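Sep 3, 2023

Spent Sunday at the big white table again, comparing grippers, like a person with no other offers. Today was soft things: the cotton wad, which weighs nothing and has beaten me 42 times since breakfast. The Dalta controller logged 226 closes before lunch and complained about most of them.

I do like the yellow tips. They meet nicely when there's nothing between them. Put fluff there and one finger gets a decent pinch while the other strokes it like a cat.

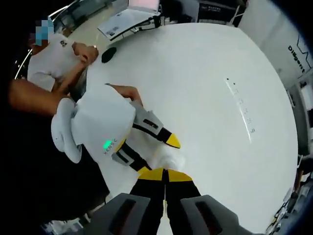 Tried the softer spring after that. Better on the cotton, hopeless on the Vávra blocks, so I've now got two settings and each one is wrong half the time. My right wrist votes for the lighter tool. My notes vote for the other one — by a margin I could probably erase with one more bad run.

Standodton wants a recommendation in October. At 220 trials I had one. At 342 I had a different one and a headache. Tomorrow, fresh cotton and the old spring again. Need to buy tape.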